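## 3. Fitting the finger pad and checking it in the simulator

You should have a bare gripper on the bench, a printed Tultar finger, and a mild dislike of the person who chose such small screws. Power stays off until step 6.

1. Unplug the arm at the wall. The switch on the Surow controller stops the motors but leaves the board live, and the board will remind you.
2. Wipe the finger with a dry cloth. Solvent dulls the print and softens the adhesive on the pad.
3. Press the pad into place and hold it for 2 minutes. Find something to read.
4. Start both screws by hand before tightening either one. If the second refuses to start, back the first one out and begin again. Everyone tries forcing it once.
5. Tighten until snug.

 > **Caution:** The inserts are brass in soft plastic. One more quarter turn "to be safe" pulls them straight out, and then you are printing another finger, a job of 184 minutes on the workshop's Bestent printer.

6. Plug the arm back in and open the `tawfik` model on the laptop. Load the gripper file, revision 3 or later.
7. Set the jaw travel to 123 in the config file. The number is in encoder ticks. It was in millimeters in an older revision, which made for a lively evening in March.
8. Move the simulated camera in close to the gripper and render one still. Look at how the parts meet. Edges should run straight, with no part sunk into its neighbor.
9. If the parts overlap, check the mesh scale before you blame the finger. Then check it again.
10. Close the simulator before you jog the real arm. Both programs want the same port, and neither is gracious about sharing.

**Note:** Reflections in the render come from the default material settings and tell you nothing about your pad. Please stop filing tickets about them.

If the real jaws click at the end of their travel, go back to step 7. If they grind, pull the plug and go back to step 1.
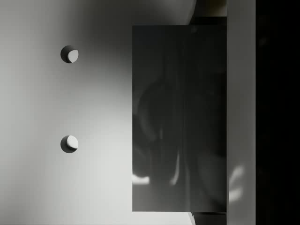
*Fig. 3. Simulator close-up: pale surface with two round holes, dark glossy block to the right.*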